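Unit 4: Assessing a bought-in gripper kit
Case: the Denari hand, supplied by Ostum

Read this before the seminar on 1st October and bring the supplier's sheet with you.

The Denari is sold as a kit: the hand, a mounting plate, a controller and a year of support. Ostum lists it at 870 pounds and quotes up to 900 grips on one set of finger pads. The pads are the only part a buyer is expected to change. Support after the first year is a separate contract, and its price is not on the sheet.

The task we use is clearing a table of mixed items. Cups, a mug, a bowl, a plate, toy fruit and a ketchup bottle each need a different approach, and a cup on its side is a different problem from a plate lying flat.
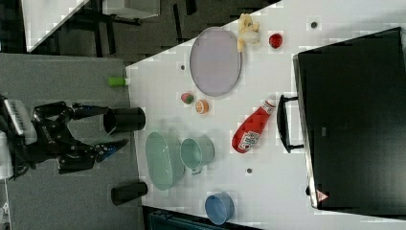 Skoltgate replied that a table-clearing task tells a buyer very little unless the items are put back in the same positions for every run, and asked that layouts be fixed and written down. We have taken that up. Each group now works through 16 set layouts and records every attempt, including dropped items.

For your report:
Work out the cost per grip, with and without spare pads.
Say which items you would leave out of a first trial.
Compare the support terms with those from Pisharody, who promise a replacement hand within 72 hours.

Reports are due in December. Log sheets go in as an appendix.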